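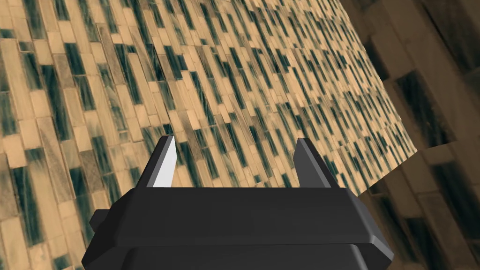 A reader wrote to ask why a simulated robot needs any maintenance at all, when there are no belts to wear out and no grease to change. Fair question. I look after one for a few hours most weeks, and the list of chores is longer than I expected when I took it on in April.

The setup is called Gestdale. It's a two-arm robot in a house full of furniture, and it runs on a desktop under my desk in Bandalgate. There is a view from the body and a closer view from each gripper. I inherited the arm model from an older project, Dilico, and most of my trouble has come from that.

The first job after any update is the zero check. I load the arms, send every joint to zero, and compare the gripper position with the numbers I wrote down the last time I trusted it. If they match I move on. If they don't, I look at the base mount first. Dilico kept its lengths in millimeters and Gestdale uses meters, and every so often a part slips through without being converted. The last one was a finger link that loaded 100 times too long. I thought the program had frozen until I zoomed out.
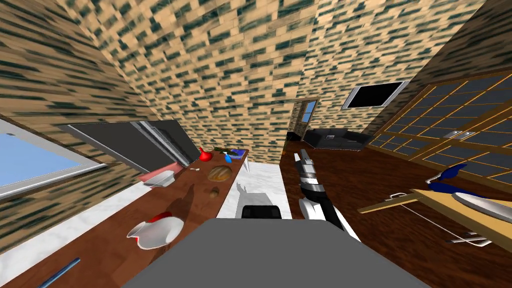
After that comes the camera pose. The body view is fixed to a bracket that I set by typing in three angles, and the order of those angles matters. The old file gives roll last and the new loader reads it first. You can swap them and still get a view that seems usable, so I don't judge it by eye anymore. I put a marker at a known point and read off where it lands.

Then contact. This is where most of the hours go. The fingers and the objects each have a simple collision shape underneath the one you see, and if the two disagree the grip goes wrong in odd ways. I run 300 closes on each object I change and read the log afterward.
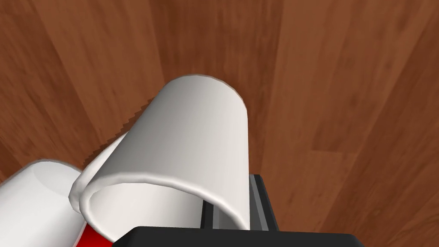 Hollow things are the worst for this. The default shape for a mug or a glass is a solid plug, which is fine until a finger needs to go inside. For the white cups I broke the wall into curved strips and left the mouth open. With one on its side on the floor like that, rim toward the gripper and a finger standing right by it, there's very little room between a good contact and the finger passing into the wall. I use a smaller time step for those runs. It takes about 600 seconds to get through a batch, and I make coffee.

Friction I mostly leave alone. I changed it once to fix a slipping problem, and the real fault was a finger pad shape that had been mirrored. Took me a weekend to put everything back.

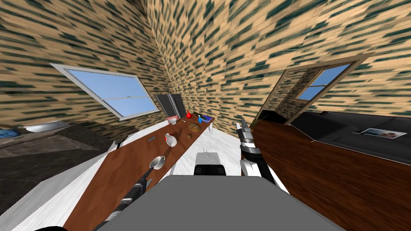 Reach gets checked last. I keep a short list of targets on the long table and send each arm to them in turn at 100 percent speed, then again at half. Anything with a handle gets two targets, one on the handle and one on the body. The saucepan is a good test for the left arm, with that long dark handle pointing back toward it, and the bread near the right edge goes to the other arm. If an elbow swings wide on the way, I tighten the joint limits and start over.

I save a copy of the whole folder when it passes, with the loader version in the name. The wrist joint on the right arm still buzzes a little when it holds still — I think the damping is too low — and that's next.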